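Nandov updates its working rules for hand-held gripper sessions

Version 3 of the Nandov working rules for hand-held gripper recording took effect on Wednesday, November 9, 2022. It replaces the version that has been in use since July and applies to every site recording under the Rillumora project, including private homes. Operators who finished training under the old version do not need to repeat the course, but they do need to read the new sections and sign the last page before their next session.

Most of the changes came out of a review at the Drallitz office. Reviewers went through 3,120 recordings of sorting and packing tasks and set aside 401 that could not be used as delivered. Of those, 214 had the same fault: the recording began before the gripper was fully open, so the starting width could not be read. A further 69 had a written task that did not match what the operator did. The rest had mixed causes and did not lead to a rule change.

Starting and stopping

Open the gripper all the way and hold it still for two seconds before you begin. Do the same at the end, after the item has been released and the fingers are clear of it. The old text said "a short pause," and sites read that in different ways. Two seconds is now the minimum everywhere. There is no maximum, but long pauses add to the editing work, so please don't hold for ten.

If you drop an item, keep recording. Pick it up from where it fell if you can reach it without moving your feet, and finish the task. Mark the recording as "recovered" in the log. Dropped items were thrown out under version 2, and a good deal of useful work went with them. If the item has rolled out of reach, stop and mark the recording as "incomplete."

Soft items

Soft toys, folded cloth and bags now have their own section. These items change shape when they are squeezed, and the old rule about gripping at the widest point made little sense for them. Take hold of a soft item where there is enough material for both pads to meet it evenly. Avoid loose threads, tags and small sewn-on parts. Close until the item lifts without slipping and no further.
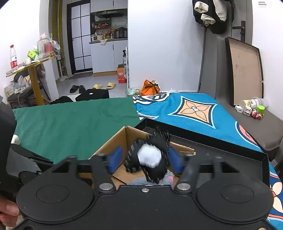

When you lower a soft item into a box, bring it below the top of the walls before you open the fingers. Letting go from higher up counts as a drop and should be logged as one. Boxes may be reused as long as they stand up by themselves and the flaps don't spring back into the path of the gripper. A worn edge is fine. Tape a flap down if it keeps moving, and do it before the session, not between two recordings of the same set.

Do not press items down with the closed fingers to make room. Several operators asked about this. The answer from Lozano, the team that maintains the grippers, is that pushing puts a load on the linkages that they are not meant to carry. If the box is full, end the set and start another.

Rooms and homes

Version 2 asked operators to clear the room before recording. That line has been removed. Homes should be recorded as they are normally kept, with furniture, shoes, kitchen goods and other everyday things left in place. What has to be clear is the reach area, meaning the part of the floor or table where the gripper will travel, plus the place where you stand or kneel.

Three things still have to be put out of sight in every room: mail and documents with names or addresses on them, screens that are switched on, and photographs of people. Medicine labels count as documents. Other people in the home must be told when recording starts and stops. They may stay in the room if they have signed the household form. Anyone who has not signed should wait elsewhere, and this includes visitors.

Working on the floor is allowed. Use a mat or a folded cloth under your knees, and change position at least every twenty minutes. Keep your free hand out of the space between the pads at all times, even when the gripper is idle.

Checks before each session

The daily check has been shortened to one page. Look at both finger pads for cuts and lifted corners. Open and close the gripper five times and listen for clicking. Check by hand that the visible screws are snug, and do not tighten them with a tool. A loose screw means the unit goes back to Lozano with a red tag. Pads can be wiped with a damp cloth but not with alcohol, which some sites had been using. Let them dry before you start.

Writing the task line

The task line must be written before recording and must name the item, the place it starts and the place it ends. "Put the toy away" is no longer accepted. "Move the toy from the mat to the box" is. If the plan changes halfway through, correct the line the same day, while you still remember what happened. Corrections made later than that have to go through the site lead.

Dates and contacts

Sites may finish any set already open under version 2. New sets must follow version 3. Printed copies are going out from Drallitz this week, and the file is already in the shared folder under "Working rules." The household form has not changed, so signed copies remain valid. Questions about the text go to the Rillumora help desk. Questions about a gripper, a pad or a red tag go straight to Lozano.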